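Sostmont Apartments: Kitchen and Washing Up FAQ

Last updated Feb 3, 2026

These are the things guests in the Amundsen flat ask us most often. For heating, parking and bins, see the separate pages.

Is there a dishwasher?
No. Everything is washed by hand at the sink. Washing-up liquid, a brush and a clean tea towel are left out for each stay. If you run out of liquid, there is a refill bottle in the cupboard under the sink.

Where do things go to dry?
Put cutlery upright in the slots of the grey plastic rack, handles up. The divider keeps the two sides apart, so you can use one for small pieces and the other for anything taller. Plates and chopsticks can go on the dark surface beside the rack until you have time to dry them. Please don't leave wet things on the bare wood. It marks, and we have already had to oil it twice since July.

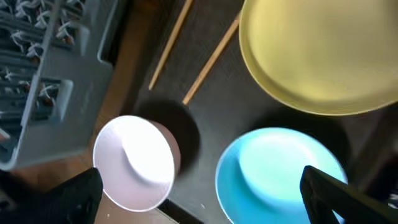
Can the chopsticks be soaked?
Please don't. Wash them quickly in warm water, wipe them and lay them flat with a gap between them. They can go back in the drawer once they are fully dry. If a pair has split or gone rough at the tips, put it in the bin and tell us so that we can replace it.

Can I put the yellow plates in the microwave?
Yes for reheating, no for the oven or grill. Use the white baking dishes in the bottom drawer for those.

How many people is the kitchen stocked for?
Four. If you are having friends over for a meal, ask us the day before and we will bring across another set of plates and glasses from the Plutum flat.

How do I clean the wall?
A damp cloth is enough for most splashes. Work along it with a little washing-up liquid in the water, then go over it again with clean water. Don't use bleach, wire wool or the spray for the hob. Grease that has been left for a few days may need a second go.
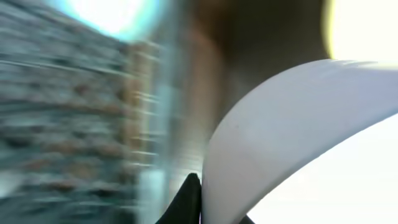
Grey and rust-brown bands on the wall.

Can I use the kettle and the hob together?
Yes, but leave the portable heater off. The sockets on that side of the room share a limit of 3000 watts, and going over it trips the switch. The fuse box is in the hall cupboard. Push the switch back up, and if it trips again, ring us.

What if I break something?
Tell us before you leave. We don't charge for a glass or a plate. Wrap the pieces in newspaper before they go in the bin.

Do I need to put everything away on the last day?
No. Wash it and leave it in the rack. Cleaning is done by Kuvus, and they empty the rack when they come in.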